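Pre-Run Safety Checklist, Two-Arm Cooking Station
Dornwood Robotics Club, student project "Sausage Bench"
Filled in by: Mwanaisha Muli
June 2022
Checklist no. 2478

Hi all, same form as last time, with my comments under each item. I've been wordy again (sorry, Hellent team, I know you wanted one page!) but most of it is stuff we keep asking each other across the room, so it may as well be written down.

SECTION A. ROOM AND POWER

A1. Power strip flat on the table, against the wall side. OK
Comment: I like it where it is now. Please don't move it to the front "just for a minute" like we did in the spring.

A2. Oven cord clear of both arms through the full reach. OK, WATCH
Comment: The cord crosses the right half of the table before it gets to the oven, and the right arm works pretty close by. I ran the arm out slowly by hand and it cleared. I'd still love a couple of cord clips back there. Jastico kit, second drawer, if anybody gets to it before me.

A3. Stop button tested from the operator's chair. OK
Comment: Pressed it twice, both arms froze both times. Whoever is operating keeps a hand near it the whole run, even when it's boring.

A4. Floor in front of the table clear. NOT OK
Comment: Little bits keep ending up down there. Sweep before every run, please, I nearly went skating.

SECTION B. ARMS AND GRIPPERS

B1. Wrist brackets tight. OK
Comment: Checked all the screws on both sides with the small driver. One on the left took a quarter turn, so let's keep an eye on it.

B2. Cables have slack at every joint. OK
Comment: The thin one that arches over the left wrist looks scary but it has plenty of room. Leave it alone!

B3. Speed limit set before food handling. OK
Comment: Limit is 100 mm per second with a skewer in the grippers, 200 for empty moves. Oyelaran group, I know you think this is painfully slow. It stays until we've had 13 clean runs in a row.
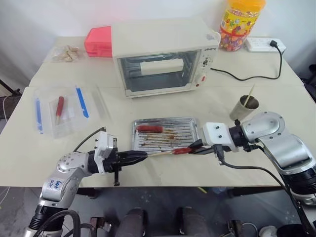

B4. Grip force at the low setting. OK
Comment: Too much squeeze and the sausage splits, too little and it rolls off the tray and we're all on our knees looking for it. The low setting has been great for the thick ones. If you switch brands, do a test pinch first.

SECTION C. OVEN AND FOOD

C1. Tray cool before anyone reaches in. OK
Comment: Use the thermometer, not your fingertips. Yes, I'm talking to myself here too.

C2. Tray clean. NOT OK
Comment: There's baked-on grease across the ridges. It needs a proper soak at the end of the session, and I'm putting my own name down for it this time. 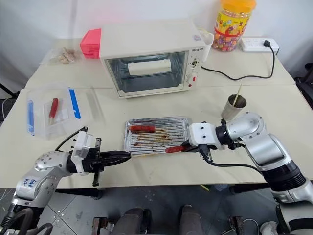 Item C2: grease stains on the ridged tray, with one sausage at the upper left and another held by the right gripper.

C3. Nothing stored against the oven. NOT OK
Comment: The pinkish-red box on the left side has to go somewhere else before we heat anything. Same goes for the candy jar. I love the candy jar! It can live on the shelf.

C4. Spare skewer in the metal cup. OK
Comment: Good spot, easy to grab. Keep the cup out of the right arm's elbow path.

RESULT: Cold practice okay. No heating until A4, C2 and C3 are fixed and I've signed again.

Signed, M. Muli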